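Visit to the student robotics club in Hodby
October 4, 2020

I have promised to the parents' group in our town that I will write down what I saw in Hodby, so that we can decide if we want to start something similar. I was there for one afternoon. My notes are not complete, but I try to put them in good order.

The club has two rooms on the ground floor of a former printing house. To find it you must go around the building and enter from the yard, the front door is always locked. There was a list at the entrance to write your name and the time, and the groups were small. I was in the second group, with two families and a retired teacher from Halurov.

Busisiwe Visser leads the club. She was an engineer for packing machines before, and she speaks about the students' work very directly, also the parts that are bad. The club has 18 members between 13 and 17 years old. They pay 200 for one school year, and this includes the parts they break. She told us that in April they could not meet at all, and the older students used this time to write the software at home and test it on a simulated table.

In the first room the younger ones are building small cars that follow a line. I will not write much about this, because many schools do it and we know it already. One thing I liked: each car has a paper notebook, and the student must write in it before he or she may ask for help. What did I try, what did I see. The notebooks looked very used.

The second room is for the project they call Flutlow. The task is air hockey with a robot arm. The students explained it to us in turns. The first part is to make the arm go to a point on the table and stop there without pushing too hard. The second part is to hold different objects, because a mallet and a box do not need the same grip. The third part is to answer a moving puck, and for this they are not ready.
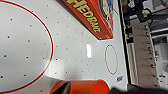

The most difficult thing for them is the light. A girl from the vision team showed us how the program marks a reflection as a puck, and then the arm wants to go there. They tried a darker room, but then the visitors and the students could not see well. Now they compare several pictures one after the other, and what does not move is ignored. This helps with the lamps - it does not help when somebody walks past and the shadow moves.

They save every test in a table. On the day of our visit it had 3,731 lines. I asked what they do with so many, and a boy said that mostly they look at the last 61, the ones made after they changed the grip. The older lines are kept for the competition in Kaewkla, where the jury wants to see how the project developed and not only if it works.

We also saw a discussion that was not planned for the visitors. Two students did not agree on the speed of the arm. One wanted to make it faster now, the other wanted first to repeat the slow tests. Ms. Visser listened and gave no answer, she only asked who will write the test plan. After this they went to the whiteboard together.

Some practical points for our own group:

The rooms must have their own key. In Hodby they had to put everything away each evening in the first year, and they lost half an hour every time.

One adult is enough for the line cars, but at the arm there are always two adults. The students stay behind the tape on the floor when it moves, and one of them has a hand near the stop button.

The computers are old and this is no problem, except for the vision team. For them they bought one good machine.

I also asked about students with no experience in programming. They can start with the mechanical team and change later. Three of the present software team began like this.

If you want to visit, write to the club before you go. Parking in the yard is only for the neighbors, I left my car at the station and walked.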